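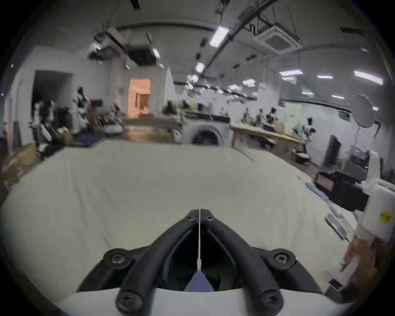

Domestic Manipulation Group, Department of Mechanical and Control Engineering, Festesberg Institute

5. What went wrong with the width signal

I'd like to say we caught this one early, but we didn't. The Nunmont set was planned as 300 hand-held recordings of bedroom and laundry jobs (tidying a bed, picking up shirts, moving small things from one spot to another), and we were well into training before I noticed that the robot kept closing on cloth and then letting go of it halfway through a lift. It would pinch a sleeve quite nicely, start up, and then open its fingers as if it had finished! My first guess was the policy. I spent most of May blaming the policy, and I owe it an apology.

The fault was in the recordings. Each Sinberg gripper reports how far apart its fingers are, and our software takes its zero from one full close at the start of a session. On one of the two grippers the coupling between the finger linkage and the width sensor had worked a little loose on its shaft. Squeeze hard and the coupling slipped, so the zero moved, and from then on every reading in that session was off by however much it had slipped. The worst case we measured on the bench was 5 mm. On a cup or a bottle you'd hardly care. On a single layer of cotton it's the whole difference between holding and not holding, and the Royer controller, which trusts the width it is given, had learned that a firm grip on a shirt looks like a slightly open hand.

What makes me grumpy is that the video looked fine all the way through. The fingers close, the cloth comes up, and anyone scrubbing through the clips would tick them off as good. We did tick them off as good. The mismatch only turned up when I plotted width against time and saw that the closed value at the end of a session didn't match the closed value at the start. Two-handed work at the bed (Figure 3) was the most awkward to sort out, because a slip on one side leaves the other side perfectly healthy and the pair then disagree about the same sheet.
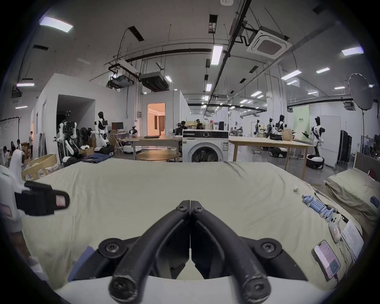 Figure 3. Two-gripper work at the bed, with the second gripper coming in from the left.

After going through the lot we found 40 recordings with a shifted zero, spread over 9 sessions. All of them came from the same gripper. We pinned the coupling to the shaft, and the recorder now asks for a full close at the end of a session as well as the start, and refuses to save quietly if the two don't agree. The operator gets a beep and a red line of text. I was worried people would find it annoying, and they do, but they also fix the problem straight away.

There was a safety side too. With a shifted zero the controller can ask for more closing force than it should, thinking the fingers still have room to travel. We now cap the motor current separately from the width reading, so a bad zero can't turn into a hard squeeze on somebody's hand during a handover.
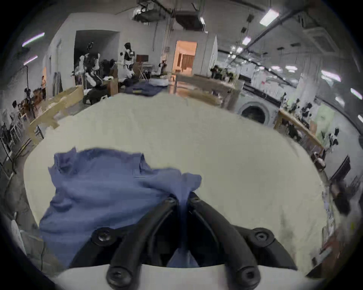
Could the bad recordings have been corrected and kept?

Most of them could. Where the slip happened in one clear jump we shifted the later readings back by the measured amount and checked them against the finger positions in the video. Where the zero crept a bit at a time we dropped the width channel and kept only the motion, and those recordings are flagged in the Nunmont index so that anyone training on grip can skip them.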